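Kapitel 4
Beispiele sammeln: Wie Handgriffe zu Daten werden

Ein Spannbettlaken glatt zu ziehen, lernt man als Kind nebenbei. Wer es einem Lernsystem beibringen will, merkt schnell, wie viel in diesem Handgriff steckt! Stoff hat keine feste Form, er wirft Falten, rutscht weg, gibt nach. Ein Regelwerk dafür zu schreiben, haben schon viele versucht. In diesem Kapitel gehen wir den anderen Weg und lassen das System zuschauen, und zwar sehr oft.

Als durchgehendes Beispiel dient uns das Projekt Flanotum. Tipene Dunstan und Warrick Ruddock haben dafür 1192 Demonstrationen rund ums Bett aufgenommen, in 47 verschiedenen Zimmern. Die Person arbeitet mit bloßen Händen, an den Handgelenken sitzen Bänder mit quadratischen Markern, und gefilmt wird von oben, aus der Blickrichtung des Kopfes.
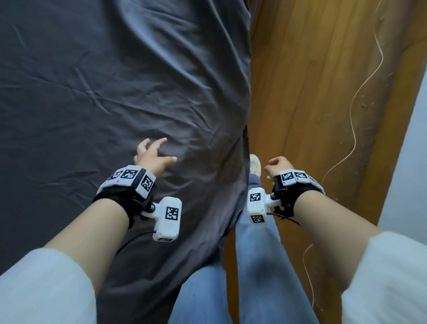
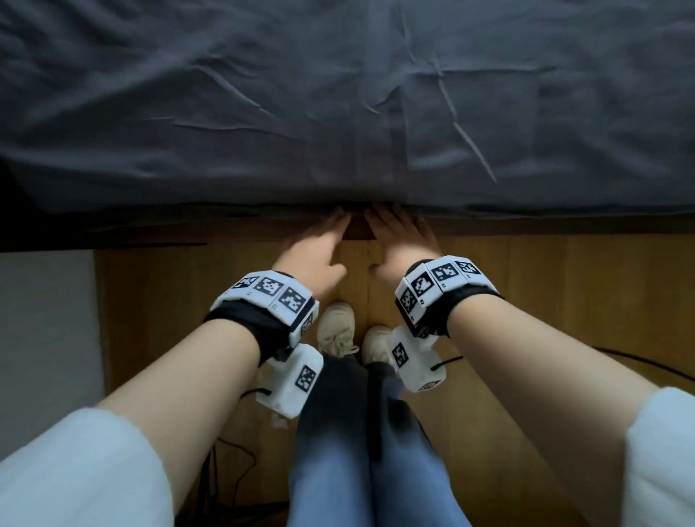
Aus den Markern lässt sich für jedes Kamerabild berechnen, wo sich das Handgelenk im Raum befindet und wie es gedreht ist. Damit haben wir die Bewegung als Zahlenreihe. Was die Finger tun, ist eine andere Frage, und eine besonders spannende, mit der wir uns in Abschnitt 4.3 ausführlich befassen.

Zuerst aber zur Auswahl der Beispiele. Was zählt überhaupt als eine Demonstration? Wo beginnt sie, wo hört sie auf? Dunstan und Ruddock verwarfen im ersten Durchgang 92 Aufnahmen, weil Anfang oder Ende nicht eindeutig war. Im zweiten Durchgang holten sie einen Teil davon zurück: Gerade die zögerlichen, korrigierten Griffe enthielten Bewegungen, die in den sauberen Aufnahmen fehlten.

Lernziele
Nach diesem Kapitel können Sie
– eine Demonstration sinnvoll abgrenzen und beschriften,
– die Lage eines Handgelenks aus Markern bestimmen,
– beurteilen, ob ein Datensatz genug Abwechslung enthält.

4.1 Was ist ein gutes Beispiel?

Nehmen Sie sich vor dem Weiterlesen ein Laken und ziehen Sie es 3 Mal hintereinander über dieselbe Ecke.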